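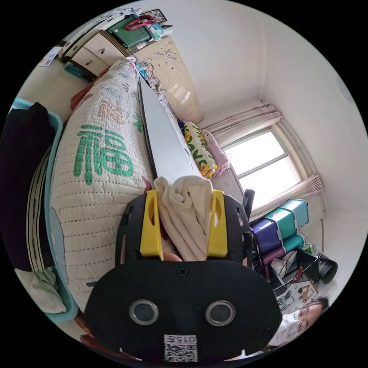 Laundry on and beside the bed in a Stedness bedroom.

A household laundry drive in Stedness has signed up 209 homes since it opened in September, organizer Nour Darwish said. Residents who find it hard to fold and put away their wash can book a 60-minute visit at no charge.

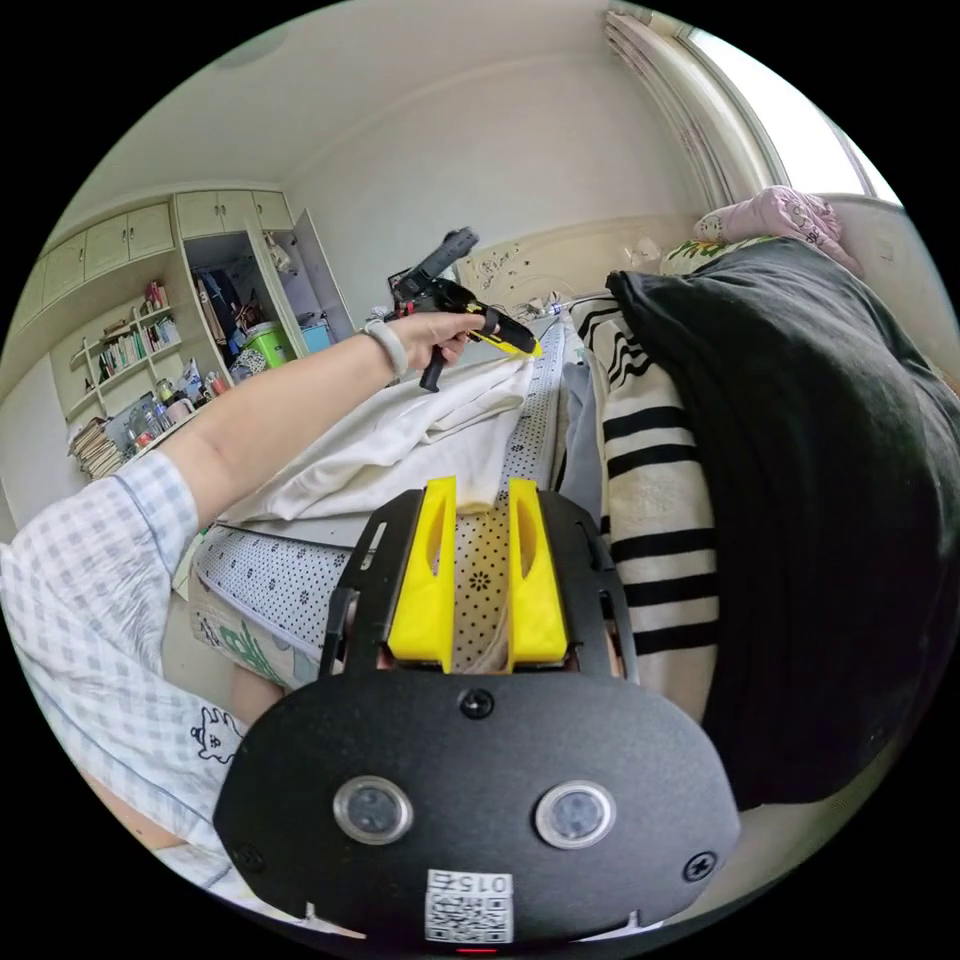 Most visits take place in the bedroom, where the bed doubles as a folding table. Darwish said helpers start with the large pieces and leave socks for last. A crumpled off-white cloth laid across a dotted sheet is a typical first job — big, light and awkward for one person to square up.

The drive has 14 helpers. They work in pairs and carry nothing upstairs that weighs more than a full basket.

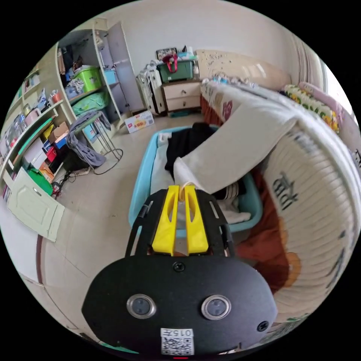 Visits run from 9 a.m. to 4 p.m. Residents are asked to have the wash dry before the pair arrives and to say which drawers they want used.

Ghada Sabbagh, who booked in the first week, said she has already asked for a second visit. "I can run the machine fine," she said. "It's the sheets I can't manage."
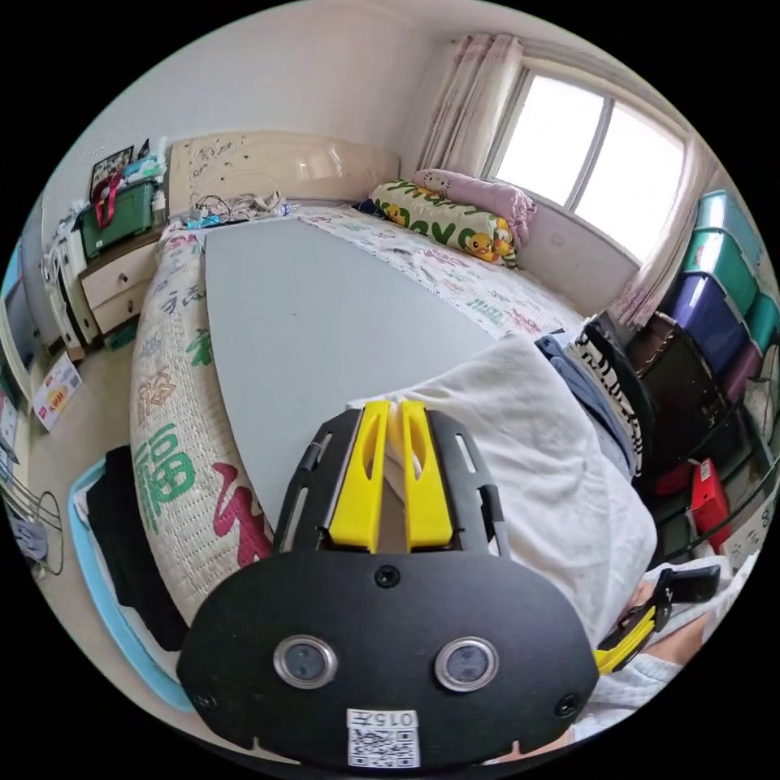 Photo: Wanda Kasprzak

Bookings are taken at the Hamdan Center front desk. Honeylyn Padilla, who keeps the schedule, said morning slots fill first.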